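Scoring and Laws > League tables > Net run rate, Prasby vs Drerbridge

14 posts, showing first page

offstump_ledger
Can someone check my reading of the Keltetlow tie-break? Prasby and Drerbridge are level on points and wins for 2nd, so it goes to net run rate. We score on Suominen and its season export gives Prasby 3,331 runs off 429 overs. That is 7.765 an over, and the published table has 6.180. The runs match. I don't see how the overs can be that far out unless someone typed them in by hand.

popping_crease
The export is giving you overs faced. The tie-break uses overs charged. A side bowled out is charged its full allotment, so if you are all out in 22 overs of a 40-over innings, the divisor gets 40. Prasby were bowled out a lot this season. Add those overs back and you get 539, and 3,331 divided by 539 is 6.180. The table is following the rule.

Steps, if you want to do it from the cards:

1. List every completed match. Abandoned games are left out completely, even if one side batted.
2. For each innings that ended all out, replace overs faced with the allotment.
3. For a successful chase, keep overs faced. Convert the odd balls to sixths. 31.4 overs is 31.667.

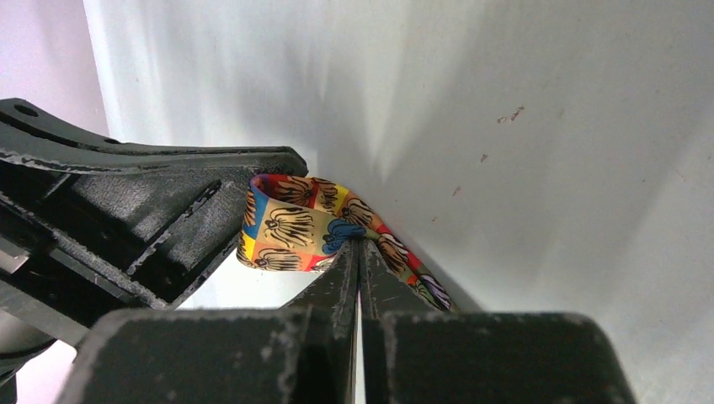
4. Total the runs and the overs separately, then divide once at the end. Do not average the match rates.
5. Repeat for runs conceded and subtract.

offstump_ledger
Thanks. Step 4 was also wrong in my sheet, so that is two errors. With the against column at 3,267 off 550 I now get 5.940 conceded, net +0.240. Drerbridge are +0.312. So they finish second.

squareleg_umpire
Not so fast. What did you charge for the June home game? It was cut to 25 overs for the chase after rain at the break. Prasby were all out. If the sheet charges 40 for that innings it is wrong. The allotment is whatever the side was entitled to face, which was 25.

offstump_ledger
It charges 40. I took it straight from the match format field.

squareleg_umpire
Then take 15 off. 3,331 off 524 is 6.357. Net becomes +0.417 and Prasby are ahead.

popping_crease
I don't agree that it is that simple. The playing conditions say "the overs for which the match was arranged." It was arranged as a 40-over match. I have always read that as the format on the fixture list.

squareleg_umpire
Read the next paragraph, the one on interrupted matches. It substitutes the revised allotment wherever play is shortened before or between innings. You can't charge a side for overs it was never allowed to bat.

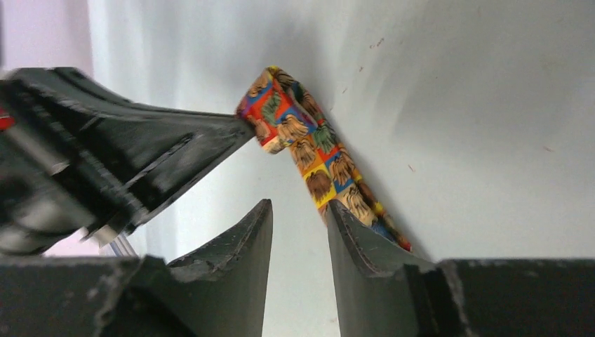
Colorful fabric strip, folded over near the top.

third_slip_42
Both of you are looking at one side of it. If the target was revised, the side batting first does not keep its original figures either. Their score goes in as the revised target minus one, over the revised overs. What was the first innings?

offstump_ledger
240 off the full 40. Revised target was 176 from 25.

third_slip_42
So the opposition go in as 175 off 25. Prasby's against column is 3,267 minus 240 plus 175, which is 3,202, and the overs drop from 550 to 535. That is 5.985. Net is 6.357 minus 5.985, so +0.372.

Still above Drerbridge, by 0.060. Smaller than +0.417 though, and if you send the league a number it should be this one.

popping_crease
I accept the arithmetic. I still think the wording is open. Paragraph one and paragraph two can't both govern the same innings, and the published table has gone with paragraph one. If the people who wrote the conditions apply them that way, that counts for something.

squareleg_umpire
The published table comes out of a spreadsheet that reads the format field. I doubt anyone applied anything. Same problem as the export in the first post, a default value in a column. Drerbridge may have a shortened game in their record too, so check before you write in.

third_slip_42
Agree on that last point. A +0.060 margin can go the other way on one innings.

offstump_ledger
Went through the Drerbridge cards at lunch. No revised targets. One abandoned game, correctly excluded. One tie, where both sides used all 40, so there's nothing to adjust. I get +0.312 for them, same as the table.

One thing I was unsure about. In the tie the side batting second lost its ninth wicket with a player absent hurt and the scorer marked it as innings closed. Is that all out for this purpose?

popping_crease
Yes, if no further batter is available the innings is complete and it is charged as all out. Makes no difference in your case if the wicket fell off the last ball of the 40.

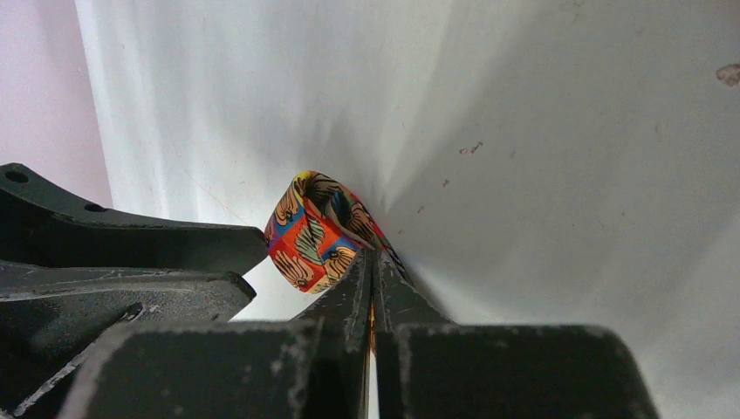

Patterned ribbon with a narrow yellow trim, held in a loop.

offstump_ledger
It did. Fine.

I'll send the two corrected lines (6.357 for, 5.985 against) with the card for the rain game and quote the interrupted matches paragraph. Does Suominen have a setting for charged overs? I would like the export to be right next season.

third_slip_42
Under competition settings there is a quota field per innings. It takes the default from the format and has to be overwritten on the day if the game is reduced. The season export ignores it and reports overs faced, whatever you enter. You want the table report, which does read the quota.

squareleg_umpire
And overwrite it before the second innings opens. It locks after the first ball. We had to re-enter a full card because of that.

popping_crease
Post the league's answer here when it comes. I would like to know which paragraph they say applies, for the playing conditions rewrite if nothing else.

Page 1 of 1. Log in to reply.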